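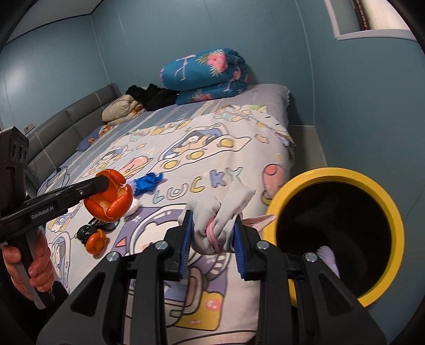
Bedroom with pale blue walls and a cartoon-print duvet.

Duvet storage between terms – residence hall policy
Posted in Housing and Tenancy, June

Residents of Vumton Hall have been advised that rooms must be cleared by 7 p.m. on the final day of term. May bedding be left in the building over the summer, and is a fee charged?

2 replies

Pascal Weidemann
Bedding may be left in the basement store, provided that it is bagged and labeled with the room number. The store holds 169 bags and places are assigned in order of request. No fee applies for the first 6 weeks. Duvets left on beds are treated as abandoned property – see section 7 of the residence agreement.

Phromma
The store was full last year. Residents are advised to apply early or take it home.

Marked as resolved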